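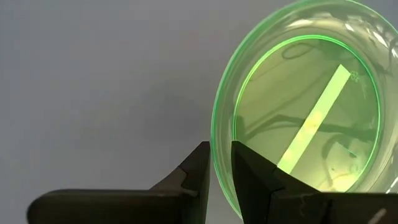
How to Read a Treatment Bill When You Pay Part of It Yourself

When my treatment at Stestora was finished, I received four envelopes in two weeks. Each one had a different total. I come from a country where the patient almost never sees a bill, so I did not know which paper was the real one. I have learned it slowly, and I write the steps down for other people who are in the same situation, with health insurance or without it.

I am not a lawyer and I do not work for any clinic. Rules are different from state to state and from plan to plan, so please check your own papers before you follow me.

What you need before you start

You need the bill from the clinic, the explanation of benefits from your insurer (if you have one), your plan summary, and the papers you signed at admission. Take also a notebook. I use one page for each date of treatment, and on the back of the page I write the phone calls.

Step 1. Find out if the paper is a bill

Many papers look like a bill but they are not. The explanation of benefits usually has the words "This is not a bill" printed somewhere, often in small letters at the top. It tells you what the clinic asked for, what the insurer accepted, and what part is left for you. Do not pay from this paper. Pay only from the statement which the clinic or the doctor's group sends you, and only after you compared the two.

If the statement arrives before the explanation of benefits, call the billing office and ask if the claim was already sent to the insurer. In my case it was not sent. They had typed one digit of my member number wrong.

Step 2. Ask for the itemized bill

The first statement normally shows one line, for example "outpatient services", and a total. Mine said $1158 and nothing more. You can ask for the itemized version, where each service has its own date, code and price. I asked by phone and it did not come, so I asked again in writing, and then it came.

A short letter is enough. I wrote:

"Please send me an itemized statement for all services on my account, with dates, billing codes and the charge for each service. Please do not send the account to collections while I am waiting for this statement."

Keep a copy. If you send it through the online portal, save the confirmation page too, because in some portals the messages disappear after some time.

Step 3. Put the dates in order

Write every date when you were really there. Use your calendar, your bus tickets, your phone messages, anything. Then put each line of the bill next to a date. A line without a date in your calendar needs a question. A date with two equal lines also needs a question, but it is not always a mistake. A group session and a single session on the same day may have names which look almost the same.

I found one counseling session on a Sunday, when the outpatient office is closed. It was the session from the Monday, and it was billed on both days. The charge was $70. It is a small sum compared with the rest, but it was also counted in my share.

Step 4. Look for the laboratory

Lab tests were the most confusing part for me. The clinic takes the sample, but another company may do the test and send its own bill. My lab bill came from Hinds, a name I had never heard, and I almost threw it away as advertising.

Check these things on a lab bill:

The date of collection should match one of your visits.
The name of the doctor who ordered the test should be somebody from your program.
The lab should be in your network. If it is not, call the insurer before you pay, and ask if it can be processed as in-network when the clinic itself was in-network.

One test may also be divided into several codes. Ask the lab if they are parts of the same panel.

Step 5. Understand your share

Three words are important here, and I mixed them for a long time.

Deductible is the amount you pay first, before the plan begins to pay for most services. Mine was $1000 for the year.
Copay is a fixed amount for each visit. Mine was $44.
Coinsurance is a percentage of the accepted price, which you pay after the deductible.

Some plans take a copay and do not count it to the deductible, and some do count it. It is written in the plan summary, usually in the table of the first pages. If you cannot find it, ask the insurer: "Does my copay count toward my deductible, and does it count toward my out-of-pocket maximum?" These are two separate questions and you may get two different answers.

If your treatment started in one plan year and ended in the next one, the deductible may begin again from zero. Look at the date of each service, not at the date when the bill was printed.

Step 6. Call, and write down the call

Call in the morning if you can. Say first that you want to review a charge. Give the account number and then go line by line. For each call write the date, the name or number of the agent, and what was promised. Ask for a reference number at the end.

If English is not your first language, you can ask for an interpreter. At Suvmont, my insurer, it was free and I waited only a few minutes.

Step 7. If the answer is no

You can appeal to the insurer. The letter of denial must explain how and until when. Attach the itemized bill, your list of dates, and if possible a short letter from the doctor. Send copies and keep the originals.

For the part you really owe, ask the clinic about financial assistance and about a payment plan without interest. Ask for the application form even if you think your income is too high. The Flondadwood office, where my program has its billing desk, keeps these forms behind the counter and gives them only on request.

Do not put the bill on a credit card before you have asked all this. After it is on the card, it is an ordinary card debt, and the clinic has no more reason to discuss it with you.

Last updated Sun 18 March. I added the part about the plan year to Step 5.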